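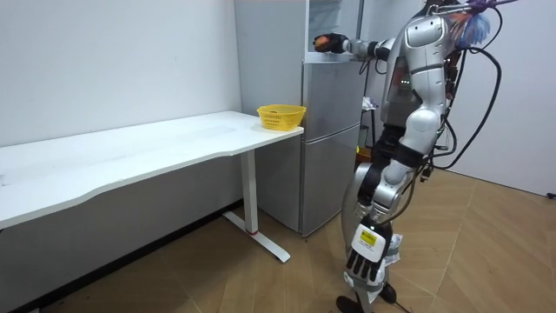

*Robot at the refrigerator, one arm raised.*

**Ticket 415 – Didard fee billing, wrong totals on household invoices**
Status: open, waiting on me (again)

Hi team, it's Somtochukwu Obi at Lawal. I'm the one who does the quarterly advisory fees for our little shop, and I'd love some help before December is over and the next run is due. I went to preview the invoices this morning and the household totals are too high. Not by a lot on any one of them, but enough that a client with a calculator would call me.

What I know so far:

- We bill 62 households, in arrears, tiered schedule, average daily balance.
- Accounts come in overnight through the Cinddale feed.
- The single-account households look fine! Every one I've checked matches my spreadsheet.
- The ones that are off all have an account that changed number this quarter, mostly old IRAs that got moved over when we cleaned up the titling.

My guess was that both the old number and the new number were being counted for the days around the move. I tried the obvious stuff first. I re-ran the preview, logged out and in, cleared the browser cache (I know, I know) and rebuilt the household group on one test client. Same total every time. I've put the whole batch on hold so nothing gets sent to Cinddale for debiting. Please don't release it from your end either.

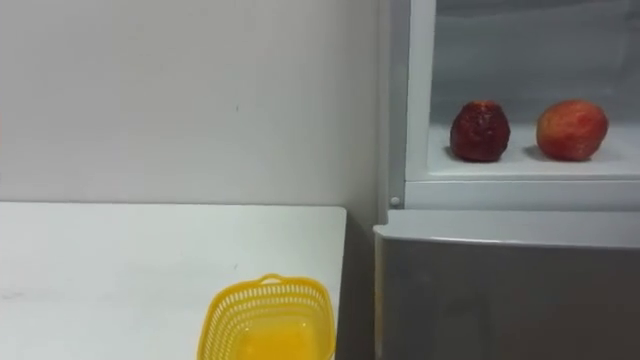 *Fruit inside the cabinet, yellow basket on the table.*

**Update, 10:40 a.m.**

OK, I did what your auto-reply asked and pulled the daily balance report for the test household. You can see it right in the rows. The old IRA number keeps its last balance for 2 days after the transfer went out, and the new number already has the money on both of those days. So the average gets bumped up, and with our tiers it also nudges the household over a breakpoint, which muddies things, because then part of the fee comes out *lower* than I'd expect and the difference doesn't match a straight double count. That's what had me going in circles before coffee.

I tried setting a close date on the old number by hand. Didard took it, I hit save, and the preview went back to the old total as soon as I reopened it. I'm wondering if Uletti is writing over it. We use Uletti to sync account details from our client records, and it has its own close date field that nobody here ever fills in. Is there a way to see which one wins?

Report and fee schedule are attached, client names taken out.

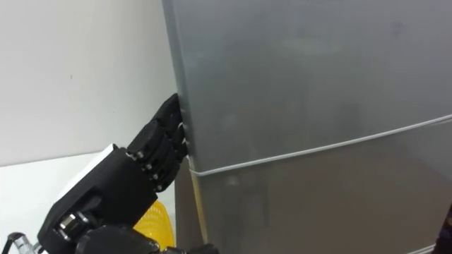 By Femi Nwachukwu, Didard Support
*Reply added 1:15 p.m.*

Hi Somtochukwu! Thanks for the report, it saved me a lot of digging. You're right about Uletti. When its close date is blank, the sync reads that as "still open" and clears whatever you typed on our side. I can see it in the account history for your test household, your date going in and then the blank coming back over it.

So let's do it in this order:

1. In Uletti, fill in the close date on the old account number. Use the date the assets left, the one on the Cinddale transfer confirmation.
2. Run a manual sync and wait for the green check.
3. In Didard, go to Billing > Balances and choose **Recalculate from source** for that household. The plain refresh uses stored balances, so it won't pick up the change.
4. Preview the invoice again and compare it to your spreadsheet.

Try it on just the test household first. I left your hold in place and added a note so the overnight job skips the batch.

I looked for closed numbers with a leftover balance across your firm, and 7 households have one. I've put the list in your secure folder.

One more thing – your breakpoints are set to apply to the household average, so a correction can move the blended rate a little too. If your client agreements say quarter-end value anywhere, let me know before you release.

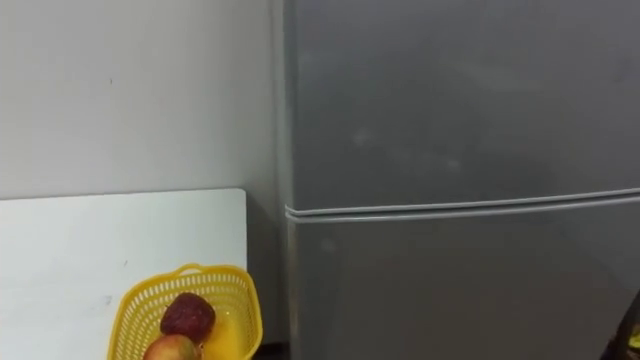 **Back again, 3:30 p.m.**

Femi, the test household matches! To the penny, tiers and all. I'd been using Refresh this whole time and never once opened the menu under it, so that explains some of my morning.

I've since done the rest of your list. All of them came out right except one, and that one is a trust where the Cinddale confirmation shows the assets leaving in two pieces, cash first and then the funds a few days later. I used the later date, and now it's still high by a small amount, I think because the leftover cash row hangs on until the funds go. Should I use the earlier date and let the funds drop out of the average for those days? I don't love that, we did manage the money the whole time. Or can you zero out just the cash row?

I checked the agreements, by the way, and they all say average daily balance, so the breakpoints can stay as they are.

Also, could someone look at last quarter for me? We had a couple of number changes back then too and I never thought to check. If anybody was overcharged I'd like to put the credit on this same invoice and write them a note.

Leaving the hold on till I hear from you about the trust.

Somtochukwu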